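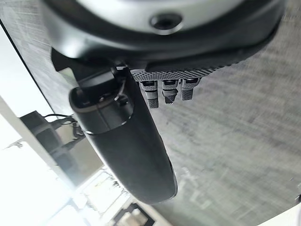

**Interior detailers and trim cleaners wanted, Brositz Vehicle Preparation, Jastcombe depot**

Brositz cleans and prepares used cars before they go back out to dealers and lease customers. We are hiring four people for the interior line at our Jastcombe depot. Two positions are full time days, one is full time evenings, and one is part time mornings. Start dates are flexible through the end of the month.

Last year the depot prepared 1,022 vehicles. Of those, 702 were full interior jobs, and that share is going up. The exterior wash is mostly covered by the team we have. The interior line is where we need hands.

## The work

You will work inside parked cars, one car at a time, from a job sheet. A full interior job covers seats, carpets, door cards, dash, console, glass, headliner and everything attached to the roof. Most cars take between two and four hours. You are expected to finish the car you start unless the shift lead moves you.

A normal day includes:

- Vacuuming seats, carpets, seat rails and trunk
- Wiping and brushing hard plastic, switches, vents and seams
- Cleaning the inside of the windshield, including the strip behind the mirror
- Spot cleaning headliner fabric without soaking it
- Checking that mirrors, visors, lights and grab handles are firmly attached
- Writing down anything cracked, loose or missing on the job sheet
- Restocking your cart at the end of the shift

The overhead area is the part new people usually find hardest, so please read this before you apply. Dust sits on the back of the mirror casing, where the driver never looks but the customer does when walking up to the car. Seams in the casing hold grime and need a soft brush. Perforated panels get a dry brush and low suction only. Spray goes on the cloth and never on the panel. Any thin wire near a mirror mount is left where it is. If a mirror has slipped or droops, you note it and call the trim bench. You don't twist it back yourself.

Textured knobs and collars are brushed dry first and then wiped. Smooth matte plastic is cleaned with the mild cleaner and buffed dry. We don't use shine products on mirrors or on anything in the driver's line of sight. Several people have come to us from shops where everything gets dressing, and this takes some getting used to.

## What we need from you

You don't need detailing experience. We train everybody the same way, and about half the current line came from hotel housekeeping, kitchens or warehouse work.

You do need to:

- Be 18 or older
- Be able to kneel, twist and reach overhead for much of a shift
- See fine dust and smears under a work lamp, with glasses if you wear them
- Read a job sheet in English and write short notes on it
- Be on time for a 7:00 a.m. or 3:30 p.m. start

A driver's license is useful but not required. The yard team moves the cars. If you have a license and want to move cars as well, tell us and we'll add you to the yard list after your first month.

If you have asthma or a skin condition, you can still apply. Tell us early so we can go over the cleaning products with you. Gloves are supplied in four sizes, along with knee pads, masks and two sets of work clothes. Please bring your own closed shoes with a soft sole. Steel toe caps scuff door sills and aren't worn on the interior line.

No belt buckles, rings or watches inside the cars. There are lockers.

## Hours and pay

Full time is 36 hours a week over four days. Days run 7:00 a.m. to 4:30 p.m., and evenings run 3:30 p.m. to 1:00 a.m., both with a 30-minute unpaid meal break. The part time position is 7:00 a.m. to 11:30 a.m., Monday through Friday.

Pay is hourly and is paid every two weeks. The rate goes up after training and again when you are signed off on headliners. Evening hours carry a shift premium. We don't pay per car. The current rates are on the sheet at the front desk, and we will also send them to you before the trial shift.

## Training

Training is three weeks. The first week is seats and carpets with Ekene Effiong, who leads the day shift. The second is hard trim and glass. The third is overhead work with Milagros Belmonte at the trim bench. You are paid for all of it.

After that you work alone, and a lead checks each finished car with a lamp. Cars that don't pass come back to you with tape on the missed spots. This happens to everyone in the first months and isn't held against you.

## How to apply

Write to Modupe Ogundipe at the Jastcombe office or leave a note at the front desk, Unit 661, Pasichnyk Road. Use the side door when the main gate is closed. Include:

1. Your name and a phone number
2. Which shift you want, and a second choice if you have one
3. The earliest day you can start
4. Your last job or two, with dates

A résumé is fine but a handwritten page is enough. We call everyone who applies, usually in the afternoon. If it looks like a match we'll ask you in for a paid two-hour trial on one car. Wear clothes you can kneel in.

Applicants for the Protirholm depot should contact Þórarinn Thorlacius there directly. That depot is hiring for exterior work only at the moment.

Posted Wednesday, August 7, 2019. The notice stays up until all four positions are filled.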